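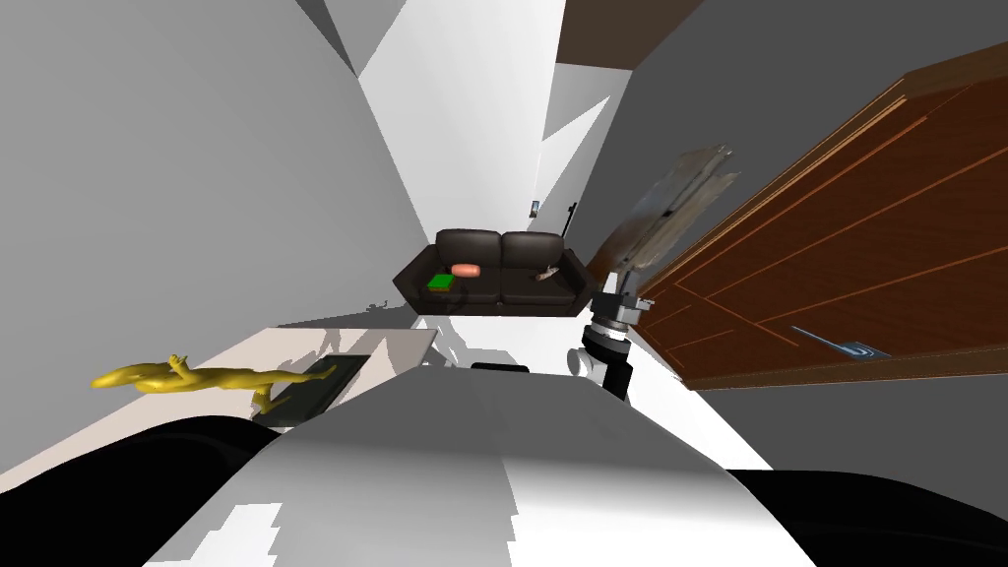
The Tanano living room, with three things on the sofa.

By the second week of June Paloma Pennington had stopped sleeping properly, and it was the best kind of not sleeping, the kind she remembered from being nine and knowing there was a new bike in the garage.

"You're humming," said Dwayne Kowalczyk from the next desk.

"I'm not."

"You hummed through the whole stand-up. Harriet asked if the vent was broken."

She took her headphones off and turned her screen toward him. It was a folder. Two thousand recordings, every one of them made by a person driving a robot around an apartment that didn't exist, and next to each file name a length in seconds. She had sorted them by person.

"Look at Wendell," she said.

Dwayne looked at Wendell. Wendell Sorensen was sixty-four and had come to Montoya from the crane yard at Otgate, where he had lifted containers off ships for most of his life. He drove the robot the way he must have driven the crane. He got it where he wanted it, and then he stopped, and he sat there with his hands quiet on the controls, and then he went. His recordings ran nearly twice as long as anybody else's.

"He's slow," Dwayne said.

"He's slow in the raw files! But we never train on the raw files. Allero cuts all of it."

Allero was the cleanup program. It had been written before either of them was hired, and one of the things it did, on line something of a very long script, was to throw away any stretch of a recording in which the arm didn't move. Everyone agreed this was sensible. If you teach a robot by showing it what people did, and half the time people did nothing, you get a robot that does nothing. There was a famous one, from before Paloma's time, that had rolled up to a kitchen counter and stood in front of it for eleven minutes until somebody went to lunch.

"So you want to put the nothing back in," said Dwayne.

"I want to put Wendell's nothing back in."

He thought about it, chewing the string of his hoodie. Then he said, "Show me one," and she could have hugged him.

She showed him one. It was a fetch job in the Tanano set, which had the narrowest rooms they'd ever built and which all the drivers complained about. Wendell brought the robot in, raised the arm, opened the fingers and quit moving. Four seconds went by. Dwayne leaned closer. On the fifth second the view shifted, barely, a few degrees to the left, and stayed there, and then the arm swung down in one long clean curve and closed on the thing it was after. First try.

"Again," said Dwayne.

She ran it again, and then she ran another, and another after that. Stop, small turn of the head, go. Sometimes there wasn't even a turn.

"Now watch Tavion," she said, and played one of Tavion Obi's. Tavion was the fastest driver they had and a lovely guy, and he went in like somebody grabbing the last doughnut. He missed, backed up, missed, nudged the thing sideways and got it on the third go. Allero left that recording almost untouched. The arm had been moving the whole time.

"Oh," said Dwayne.

"Right?"

"So all this time we've been keeping the fumbling and throwing out the looking."

"Yes!" said Paloma, a little too loudly, and over by the window Harriet Park lifted her head.

Harriet ran the group, and she was fair, and she hated surprises. She listened to the whole thing standing up. She asked how Paloma planned to tell a Wendell pause from a pause where the driver was reaching for coffee. It was a very good question. Paloma had been awake with it since Sunday.

"By what comes after," she said. "I don't judge the pause at all. I take the second right behind it. If the arm sets off and goes straight to the target, the pause stays. If it sets off and wanders, the pause gets cut, same as now. Coffee pauses mostly wander. You come back and you've lost your place."

"Mostly," said Harriet.

"Mostly. I checked five hundred by hand."

"By hand?"

"I had a nice weekend!"

Harriet looked out at the parking lot for a bit. "You can have the machines from Friday night," she said. "And train it twice. Same recordings, same settings, the only difference is the rule. If you change one other thing I won't believe any of it."

So they trained it twice. The old way they called Short and the new way they called Long, and on Monday they put each of them through the same 200 jobs in rooms neither had been shown. You don't have to watch a test like that. The computer keeps score. Paloma watched anyway, with her knees up on the chair and a bag of pretzels, and by noon Dwayne had rolled over to watch with her, and Tavion had come down from the driving room, and behind them all, in his coat, as if he might be leaving at any moment, stood Wendell.

Short went first. Short was fine! They had all been proud of Short, back when it was the only one they had. It went in grabbing, and it got there more often than not, and when it missed it missed in a flurry, backing and lunging and backing.

"Is that me?" said Tavion.

"That's all of us," said Dwayne.

"That is definitely me."

Then Paloma started Long. For the first dozen jobs they couldn't see much in it. It was tidier, maybe. It got one that Short had lost. Then came a job over by a wall, tight in the corner, the kind that Short had made a mess of, and the arm came up and the fingers opened, and the whole thing held still.

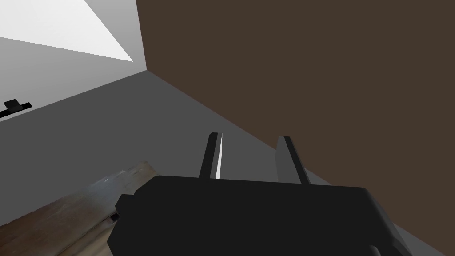
Nobody reached for a pretzel. Paloma could hear the fan in the computer under the desk. She had time to think of the robot at the kitchen counter and its eleven minutes, and of how she would put it to Harriet, and of whether a person could decently go home sick at half past twelve.

The view drifted a few degrees to the left.

"There you go," Wendell said quietly, the way you'd talk to a horse. "Now you've got it."

And it went. Down and across in one curve, without a wobble in it, and the little counter in the corner of her screen ticked up by one.

Tavion yelled. Dwayne hit the desk with both hands and the pretzels went everywhere. Paloma had turned clear around in her chair, and she was looking up at Wendell, who was frowning at the screen with his head tipped over to one side.

"What are you doing?" she said. "When you stop. What is it you're doing?"

He took a while to answer, naturally.

"On the crane you've got the swing," he said. "Load's always swinging some. You wait till you know where it'll be. These don't swing, I know that. But I still like to look at a thing from one side and then a hair over. Then I know how far off it is." He scratched his jaw. "I figured I was holding you people up. I was going to work on that."

"Please don't work on that," said Paloma.

Long won. It won by a lot in the tight rooms and by a little in the open ones, and it lost, fair and square, on anything to do with drawers, where it stood around admiring the handle. Paloma put the drawers in the first paragraph of the write-up. Harriet made her run everything again from a different starting seed, and then once more with all of Wendell's recordings left out. That last one was the run she'd been dreading, and it turned into the one she loved best, for even without him Long still came out ahead. The gap was smaller but it was there. They all did it, a little. Tavion did it too, when he was tired and had stopped trying to be quick. The looking had been in there from the start, a second here and half a second there, swept up every night with the coffee breaks.

The note she pinned to the top of the shared folder was dated Thursday, August 16, 2018, and it said that the old rule in Allero was switched off as of that morning, that the new one was explained in the attached pages, and that anyone with ideas about drawers should come and find her right away, at any hour. Under authors she had listed five names. Wendell's was second. He came by to tell her there had been a mistake, and she said there hadn't, and he stood by her desk with his coat on, reading it over.

"Spelled it right," he said. "With the e. People put an o."

Then he went back upstairs, because Tavion had the Tanano rooms loaded and wanted to be shown how to wait.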